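**List:** sim-manip-users
**Subject:** Re: Clustar door pack, worth paying for?
**From:** Desta Tekleab

On Tuesday the Dusent group wrote:

> We're looking at the Clustar room-and-door pack for our two-armed mobile platform. The sales page says the doors come with handles modelled as separate parts and that the rooms can be re-dressed from a config file. We already have Derese, which is free and does drawers well enough, but its doors are just slabs on a hinge.
>
> Has anyone run Clustar with their own robot model? We'd like to know (1) how long it took to get a robot in, (2) whether the handles are any good, and (3) whether the rooms look different enough from each other to be useful. We have budget for one licence this year and Trastuletti have also sent us a quote.

We've had the pack since May, so I can answer most of this.

Getting our robot in took two days. The importer read our description file without complaint but dropped the gripper limits, and both hands loaded fully open and would not close. Support sent a patched importer the next morning. If you have parallel grippers, check the joint limits by hand before you do anything else. The log doesn't warn you.

The default viewpoint is the robot's own, looking out over the torso. You can change the tilt and field of view in the sensor file. We left ours wide and steeply tilted because we wanted both arms in view while reaching for the door. It takes some getting used to when you're driving by hand, and new operators tend to overshoot with the far arm for the first hour.

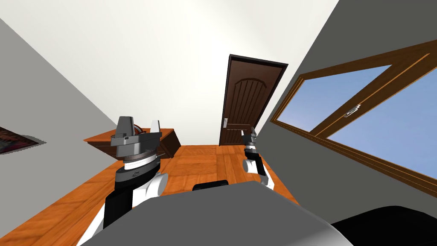

The config file for the rooms is plain text and the manual covers it properly. You pick a shell, then the door, the window, the floor and the wall hangings, then the furniture. Small objects go on by name and get dropped onto whatever surface you give. Ours sometimes landed on the floor behind the desk until we raised the drop height. There are 52 door models in the version we bought. A fair number are the same carving in a different colour, so don't read too much into the figure.

For the handle question, we ran one task over and over: reach for the lever with the right gripper, work it, pull the door open. The left arm has no job in it and just stays up out of the way. We did 60 runs by hand to get a feel for it, then handed over to the scripted policy for 1,034 more on an ordinary workstation.

The lever is a proper hinged part with its own spring, as advertised. Spring stiffness and hinge friction are both exposed, and the defaults are too light. A light bump was enough to unlatch the door, which gave us a lot of successes we didn't deserve. We raised the spring value until a grazing touch no longer counted and threw out everything from before that.

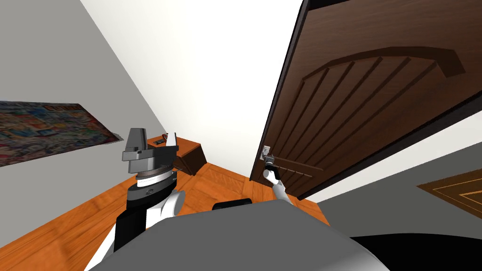

### Contact and grasping

Contact between thin fingers and the lever is the weak spot. With the stock mesh the fingers sink slightly into the metal before the solver pushes them out, and every so often the whole arm kicks. Swapping the lever's collision shape for the capsule supplied in the extras folder fixed nearly all of it. I don't know why that isn't the default.

Pulling is better behaved than pushing. Once the door is moving, the swing looks right and it doesn't drift when you let go. We haven't tried round knobs, and I'm told the keypad handles are cosmetic only.

### Variety

The small rooms differ mostly in dressing. Change the picture and swap the desk for a cabinet and it's a different room as far as our vision model is concerned, but the proportions stay close. If you need corridors or anything with two doors, that's a separate pack and a separate invoice. Lighting is even and fairly flat out of the box. You can add lamps, at a cost in speed. 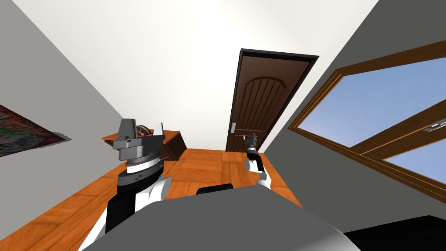 Our usual routine now is to generate a batch overnight and step through a sample in the viewer over coffee. The viewer can pause on any step and show joint angles and contact forces alongside, and I'd miss it more than the doors if we went back to Derese. It does leak memory — restart it every 80 episodes or so and you'll be fine.

On price I can't compare directly. We had a Trastuletti trial but let it lapse before we'd got past drawers. Their support was slower to answer, and their robot importer wanted a format we don't use.

If doors are your main task I'd take the Clustar licence. If they're a side task, you could put a lever on a Derese slab yourselves in a week or so. Ask for the academic rate in either case, as it isn't listed on the order form.

I can send you our spring and friction values and the edited collision file if they'd be useful. Write to me off list with your gripper dimensions.

Desta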